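Baker wanted for our new bakehouse in Umden (early mornings, good bread, proper breaks)

Goson is a small bakery with a shop at the front, an oven at the back and a queue that starts forming before we've unlocked the door. We've outgrown the old unit on Troncoso Road, so in October we move into a bigger bakehouse in Umden, and we'd love another baker to come with us!

You'd be the fourth person on the bread side. We make sourdough, tins, rye, baps and a seeded loaf that people get quite cross about when it sells out. On a normal Saturday we bake 286 loaves, and in the weeks before Christmas it goes up to 400. Everything is shaped by hand, and the dough for the next day is mixed before lunch.

What the work is like

The early shift starts at 4 am and finishes at noon. The later one runs from 7 am until 3 pm and is mostly mixing, shaping and feeding the starters (there are two, wheat and rye, and they're both fussy in hot weather). We swap shifts every fortnight so the same person isn't always up in the dark. There's a half-hour breakfast, paid, and we sit down for it together. Usually it's toast, which you'd think we'd be sick of by now, but no.

You'll also spend time at the front when it's busy. If you like talking to people about bread you'll enjoy that part, and if you're shy we won't push you out there on your first morning.

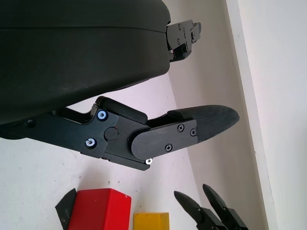
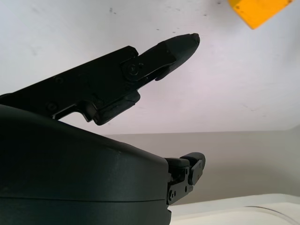
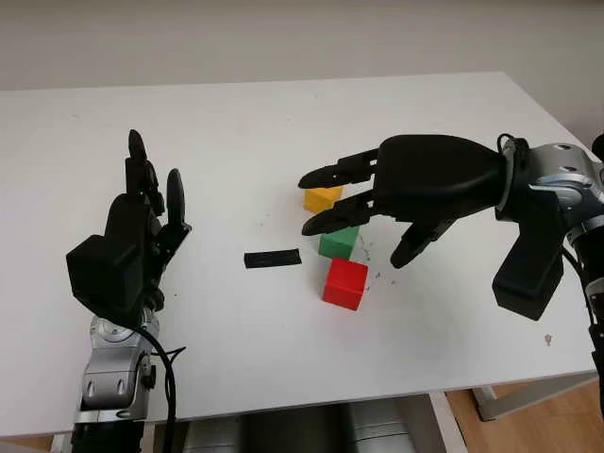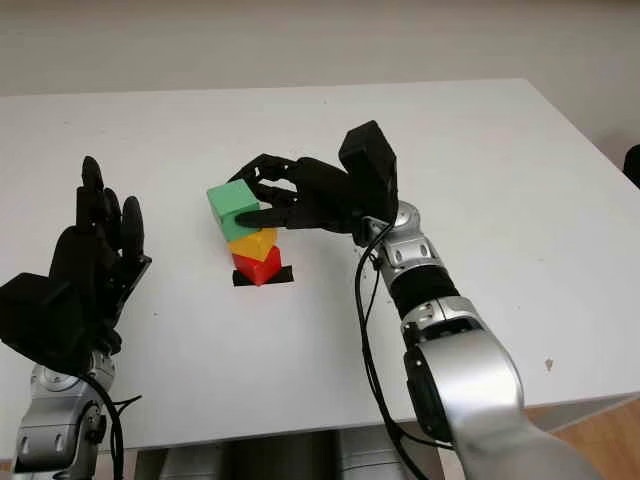 The last two: white tabletop, off-white wall.

Who we're looking for

Somebody who has worked in a bakery or a busy kitchen for a year or more and can lift a 16 kg sack of flour without hurting themselves. You should be happy handling wet dough, or keen to get better at it. We don't mind where you trained, or whether you trained at all. One of us came from a garden centre and now makes the best rye in the building.

Please tell us if you have a flour or dust allergy so we can talk it through before you visit. A driving licence would be handy for the market run but you don't need one. The first bus into Umden gets in too late for the early shift, so have a think about how you'd travel.

Pay and hours

- 40 hours over five days, one weekend day off every week
- £640 a week before tax
- 28 days' holiday, including bank holidays
- two loaves a day to take home, plus whatever buns are left
- aprons and shoes provided

We close for a full week in January, and that's on top of your holiday.

How to apply

Write us a page about yourself and the bread you like making (or eating), and drop it in at the shop or send it through the form on our website. Put "Baker, ref 3138" at the top. A CV is welcome but we read the letter first.

We'll invite a few people for a paid trial morning, 6 am to 11 am, breakfast included. You'll shape some baps, have a go on the oven and meet everyone. Bring your questions and wear something you don't mind getting floury!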